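Have you ever been told to fold your laundry and thought, "Why can't a robot do this?" If you have, you are in very good company. Grown-ups think it too, usually on the evening when the clean clothes have been sitting in a heap for so long that everybody has started getting dressed straight out of it.

It's a fair question. We have machines that can add up enormous numbers, beat people at chess, and help build cars. Surely one of them could manage a T-shirt? So let's have a good long think about robots and chores, and about why the easy things turn out to be the hard things.

## You already live with chore machines

Go and look in your kitchen. If your family has a dishwasher, you have a machine that does a chore, and does it very well. A washing machine is another one. So is a toaster, if you count making toast as a chore (I do, before eight in the morning).

But notice what these machines have in common. They are boxes, and you have to do the fiddly part yourself. You scrape the plates and stack them. You find the socks, turn them the right way out, and push them in through the door. The machine takes care of the splashing and the spinning, and then it beeps, and who comes to unload it? You do — or somebody does, after being asked a few times.

The part that's left over for people is the part that needs hands. So when scientists and engineers say they want a robot to help around the house, hands are very often what they are talking about.

## Why a shirt is harder than a brick

Try this. Pick up a wooden block or a book and put it down somewhere else. What shape is it now? The same shape it was before. Turn it upside down, and it's still that shape. A robot loves a thing like that. Once it knows where one corner is, it can work out where all the other corners must be.

Now pick up a shirt by the sleeve and drop it on your bed. What shape is it now? Well, it's a sort of lump. Pick it up and drop it again, and it's a different lump. You could drop that shirt 627 times, or 1042 times if you had nothing else to do all afternoon, and I don't think you would ever get exactly the same lump twice. Every fold hides something. The collar might be underneath. One sleeve might be tucked inside the other.

You can look at that lump and say, "That's my shirt, and I bet that bit is the sleeve." You have been looking at clothes since you were a baby, and pulling them on and off (and perhaps throwing them on the floor) every day of your life. A robot hasn't. It has to learn about cloth from the very beginning.

It also has to learn with much simpler hands than yours. Many robots have just two fingers that open and close, a bit like a pair of kitchen tongs. Your own fingers can bend in lots of places, and your skin can feel the difference between one layer of cloth and two. Put on a pair of thick winter mittens and try to fold a T-shirt, and you'll get some idea of the trouble.

A red garment with white stripes, all bunched up on a gray table, is just the kind of puzzle a two-fingered gripper has to solve. Where would you pinch it first?
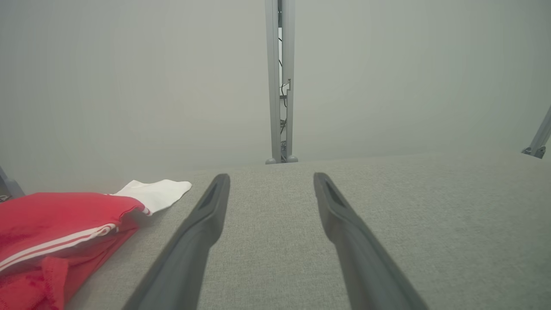
Juraj Hubáček says he would go for the shoulders every time, and that if you get hold of both shoulders and give a good shake, the rest of a shirt mostly sorts itself out. Vlastimil Hubáček doesn't agree at all. He says you should find the bottom hem first and smooth everything flat before you even think about folding, and that shaking is how things get knocked off shelves.

I like both answers, and I like that they are different, for that is another thing that makes chores tricky. People don't all do them the same way! Some families fold their towels in half and some roll them up like sausages. Some people pair their socks and some tip them all in a drawer and hope. A robot that came to live with you would have to learn your way, and then learn it over again if you moved in with your grandmother.

## How does a robot learn to fold?

There are a few ways of teaching a robot, and one of them is very much like the way you learned to tie your shoes. Somebody shows it. A person may guide the robot's arm, or steer it from a little distance with special controls, while a camera records what is going on. Then they do it again with the shirt in a new lump, and again, and again.

Imagine showing your little brother how to fold a shirt 200 times. You'd be rather tired, and so would he. For a robot, though, 200 turns may be only a start, and those turns need to be as different from each other as you can make them. If every shirt it practices on is blue, it might get muddled by a yellow one. If every shirt starts out nice and flat, it may have no idea what to do with a crumpled one.

Another way is to let the robot practice in a pretend world inside a computer, rather like a video game. It can make as many mistakes as it likes in there without tearing anybody's pajamas. The trouble is that pretend cloth never behaves quite like real cloth, so sooner or later the robot has to come out and try the real thing.

## So, can they do it yet?

Some can, a little. There are robots that have folded towels and shirts, and it's lovely to see. But they have often been slow about it, and they tend to do best in a tidy place, with good light and the sort of clothes they have practiced on. Your bedroom is a much harder place to work. There's a cat, for one thing. There's a sweater with one arm inside out, and a sock under the bed that has been there since May.

Shops have chores too, and some of those are easier for a machine. If all the boxes are the same size and all the shelves are in a straight line, a robot can carry things up and down quite happily. Putting a sweater back neatly after a customer has tried it on and left it in a ball is the laundry problem all over again.

## Something to try at home

You'll need a shirt, a friend, and a clock or a timer. Drop the shirt on a table so that it lands in a lump. Now fold it, but you may only use one finger and one thumb on each hand. If you can do it in 60 seconds, you're doing very well indeed.

Then make it harder. Close your eyes and let your friend be the robot's camera, telling you where to reach. They can only say things like "left a bit" and "down" and "pinch." You will probably end up laughing, and the shirt will probably end up looking worse than when you started. Swap places and have another go, and see which of you gives the better directions.

And when you've finished, please put the shirt away in the drawer. The robots aren't ready to do that bit for you yet.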